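Workix changes sorting tables at Lindadbridge

Wooden tops and small baskets replace the deep bins in the household textiles room

The household textiles room at Lindadbridge has gone over to a new sorting layout this month. The work was carried out by Workix, which runs the room on behalf of the Adville reuse scheme, and was finished on Monday in time for the afternoon shift.

The main change is to the working surface. Until now, incoming bags were tipped into deep bins and sorted by reaching in from above. The bins held a large volume but the lower layers were slow to clear, and small items such as socks, flannels and baby clothes tended to stay at the bottom until the bin was emptied completely. The new layout uses light-coloured wooden tables, with goods handled in small batches in shallow plastic baskets.

Sanne Wuyts, who drew up the layout, said the batch size had been set deliberately low. "A basket should be cleared in one go. If a person has to leave it half done, the basket is too full. We would sooner have more baskets moving than one big one standing still."

Small items first

Under the revised procedure, socks and other small knitted pieces are taken out before anything else. They are lifted by the ribbed top, which keeps the foot hanging free and lets the sorter see whether the heel and toe are sound. Larger cloths stay in the basket until the small pieces have gone.

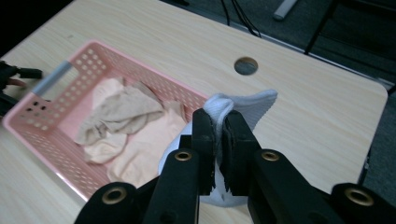
A white sock at the edge of a pink basket, with the larger cloths still inside.

The baskets have low walls with rows of holes in them. Wuyts said low walls were a requirement from the start, as a high-sided container brings back the reaching problem the room was trying to get rid of. The holes are useful for a different reason: lint and grit that would collect in a solid tray can be knocked out at the end of a shift.

Cloths are taken out singly, shaken once over the table and laid flat. Anything with a hem is checked along the hem. Plain cloths without a pattern are graded by feel and weight, and those that fail are put aside for cutting into wipers. Creased goods are not marked down. The previous instruction sheet left this open, and Wuyts said that sound cloths had been sent for wipers on the strength of a few wrinkles.

Socks are paired at a separate point on the table. A single sock is held for 14 days. If no partner has come in by then it goes to the wiper stream as well, provided it is cotton or mostly cotton. Wool singles are kept apart and sold by weight.

Table tops

The choice of wood caused some discussion. Hala Smadi, who is responsible for equipment at the site, had originally asked for a laminated surface on the grounds that it wipes down faster. A trial at the smaller Bouazza depot went the other way. Thin synthetic fabrics slid about on the smooth sheet, and sorters found themselves holding the cloth down with one hand while folding with the other. On wood the same cloths stayed where they were put.

The pale colour was also a factor. Dark threads, pins and loose buttons show up against it, and so do most stains when a thin white cloth is spread out. Very pale goods are harder to see, and the room has not found a good answer to that. Kenta Oshima, who works the early shift, said he judges white items by holding them up to the window -- "the table tells you nothing about a white pillowcase".

The tops have rounded corners. Square corners were ruled out after the Bouazza trial, where knitted goods caught on them when pulled across.

Wood does bring some upkeep. Light scuffs are accepted and will be left alone. Raised grain or splinters are not, as a single splinter can pull a thread through the full width of a jersey. Each top is to be checked by hand at the start of the week, wiped along the grain with a dry cloth, and rubbed down locally where it feels rough. Small dark marks in the wood are left if they are flush with the surface. If a fingernail catches on one, the spot is sanded and the table is taken out of use until the dust has been removed.

Water is to be kept to a minimum. A damp cloth is permitted for sticky marks, followed at once by a dry one. Spray cleaners are not to be used on the tops, and bottles already in the room have been moved to the sink cupboard.

Clearing down between batches

The other new rule concerns the state of the table between one basket and the next. The working area must be open before a fresh basket is started, with anything flat pushed to the far side and nothing left in the middle. Smadi said this was the rule most often broken in the first week, usually by people in a hurry to finish.

Flat plastic pieces with holes in them are the usual offenders. They lie close to the surface, they are easily covered by a cloth, and a loose thread will find its way into a hole sooner or later. Sorters have been asked to run a hand over the wood before each batch and to keep such pieces in a corner of the table.

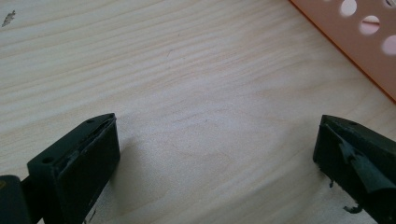
Results so far

Workix has released a small set of figures from the trial period. Across 18 shifts at Bouazza, the number of baskets cleared per shift settled at 133, with no baskets carried over to the next day in the final week. No comparable count exists for the old bins, which were logged by weight, so the firm has not claimed a percentage gain.

Kimie Tanabe, who keeps the records, said the more useful number was the time taken to clear a single basket. Her target is 10 minutes for a mixed basket with socks in it. Baskets holding only one or two cloths take far less and are not timed. She has asked sorters to note the start and finish on the slip and to leave the slip blank if they were interrupted, as a guessed time spoils the average.

One result was not expected. The number of unpaired socks went up at first. Tanabe puts this down to socks being found which would formerly have gone out folded inside larger items, and she expects the figure to fall once the existing stock has been worked through.

There have been complaints too. Some sorters find the table too low for a full shift, and a set of blocks has been ordered to raise the legs. Two of the tables rock slightly on the uneven floor near the loading door -- felt pads have been fitted for the time being. The lighting at that end of the room is also due to be looked at.

Next stage

Salim Ndung'u, site manager at Lindadbridge, said the layout would stay as it is until the end of December. A decision will then be made on whether to extend it to the bedding room, where the goods are larger and the present baskets would be of little use for anything beyond pillowcases and cot sheets.

"Bedding needs length," he said. "You can sort a sock on any surface you like, but a double sheet has to go somewhere. We may end up with the same tops on longer frames, or with two tables pushed together. I would like to see it tried before anyone orders timber."

Opening hours for donations are unchanged. Donors are asked to tie socks in pairs where they can and to keep wet or soiled items out of the bags. Single socks are still accepted. Bags should be left at the side entrance, where a sorter will take them in, and not at the loading door.

Questions on the sorting procedure should go to Hala Smadi at the site office. The revised instruction sheet is pinned up by the sink, and printed copies are available on request.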